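4.2 Naming of public buildings: what the records hold

Second part of the survey turns to named buildings — post offices, halls, two libraries, one bus depot. Only names of local musicians and singers were kept. Politicians left out, handled in section 5.

Council minutes were the main source. For Tondamton these run without a gap, for Korletey they don't; several years were never bound and the loose sheets are hard to date. Lorkholm minutes complete but brief, often a single line: "name approved." No reasons given, no vote recorded. Plerell falls somewhere between. In all we read 2,495 pages and found 122 naming requests, of which 81 ended in a sign on a building. The rest were refused, withdrawn or simply dropped from the agenda.

Timing matters more than we expected. Requests cluster near round birthdays and death anniversaries, and the ones tied to a birthday do better. In Plerell a request for a dance band leader failed twice, then passed without debate in the year he would have turned 100. Same building, nearly the same letter. Korletey shows the pattern too, though weaker, and the missing years make us careful here.

Cost comes up less often than the literature suggests. When it does come up it is the cost of the plaque, never of new stationery or maps. Objections are mostly about whether the person really lived in town — "born here but left at four" is a typical margin note. In Tondamton this argument took up most of an August meeting and was then not minuted properly, so the outcome had to be taken from the newpaper.

Newspaper coverage was coded separately, 60 articles, two readers, disagreements settled by discussion. Articles nearly always repeat the life story in full and give the naming itself one or two sentences. Letters to the editor not coded. They should be, and a later paper will do so.

One limit to note: signs taken down agian are not tracked. A renamed hall counts once, under its first name (see Figure 3 for the open box).

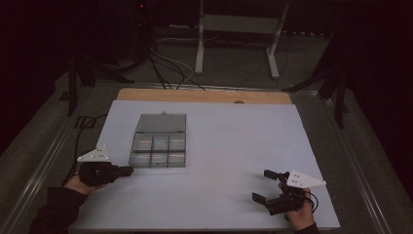
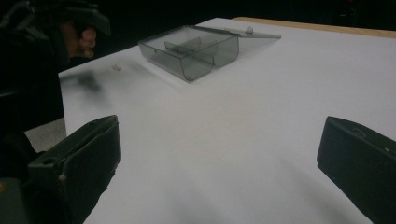 Figure 3. Open plastic box with divided interior, lid folded back, on a white tabletop (both panels).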